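How Do You Look After a Robot's Hands?

August 10, 2021

Your hands fix themselves. If you scrape a knuckle, new skin grows over it. If you get them sticky, you wash them in the sink. A robot's hands can't do any of that, so people have to do it for them.

At the Rakar workshop in Irkcombe, that job belongs to Chiến Lục. He is a robot technician. He looks after a robot that practices housework, such as picking up towels and moving things on and off a sofa. The robot has two arms and two hands, and each hand has to be checked, cleaned and sometimes repaired.

Why cloth is hard

Cloth seems easy to pick up. You do it every day without thinking. But cloth bends, sags and slides. A hard box stays the same shape when you squeeze it, and cloth does not. If one hand pulls more than the other, the cloth goes crooked or slips away.

That makes cloth good for testing. When Chiến has finished working on the hands, he gives the robot something soft and blue to hold and watches both sides.

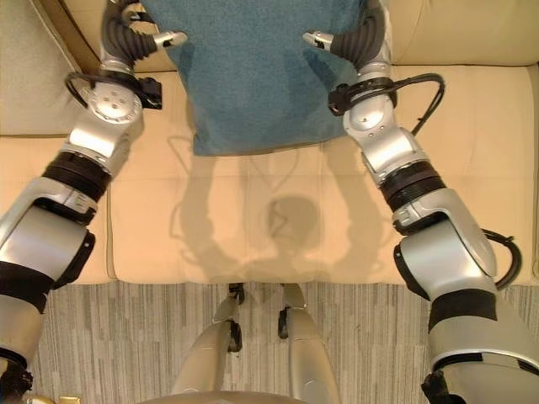
The robot holds the blue cloth up in front of the sofa back. Both hands grip near the top.

Look at the black parts of the fingers. They have ridges, like the folds in a bendy drinking straw. Ridges are also good at collecting fluff. Towels shed tiny bits of thread called lint, and lint gets into every fold. Chiến brushes it out with a soft, dry brush. He does not use water, as water and electric motors do not mix.

The daily check

Before the robot starts work, Chiến goes through a list. It takes him 2 minutes for each hand.

First, he makes sure the power is off. Robot fingers can pinch, and a person's hand should never be near them when they might move.

Next, he bends each finger gently and lets go. It should move smoothly. A scratchy feeling can mean there is dirt in the joint.

Then he looks at the cables. Cables carry power and messages, a bit like the nerves in your arm. They need some slack so the wrist can turn. A cable that is too tight may pull loose, and one that is too long may catch on things.

Last, he checks the screws. Shaking can loosen a screw a tiny bit at a time, so he tests them with a small tool called a torque wrench. It clicks when the screw is tight enough.

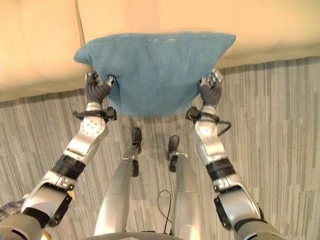 A cable loops out by each wrist. The rounded left wrist joint has small dark screw holes.

Fixing a finger

Fingers do most of the work, so they wear out first. Chiến keeps a notebook for each hand and writes down how many times it has closed. At 3750 grips, he takes the fingers off and looks at them under a bright lamp. The notebook for this robot goes back to November.

If a fingertip is worn smooth, he fits a new one. The spare parts come from a company called Grewal and are kept in a drawer with labels. After the new part is on, the robot has to learn where its finger is again. This is called calibration. The robot opens the hand all the way, closes it all the way, and saves both positions in its memory.

After that comes the press test. The robot lowers its hand onto something soft and should stop after a light push. If it pushes too hard, Chiến changes the setting and runs the test again.

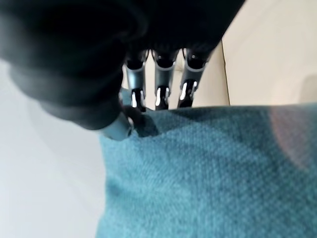

Words to know

Calibration: checking and setting a machine so its measurements are right.

Joint: a place where two parts meet and can bend or turn. Your elbow is a joint.

Lint: tiny threads and fluff that come off cloth.

Torque: a twisting force, like the one you use to open a jar.

Try it at home

Put on a pair of thick winter gloves and ask a friend to do the same. Pick up a towel together, one corner each, and hold it flat between you. Now one of you pulls a little harder. What happens to the towel? Try again with your eyes closed.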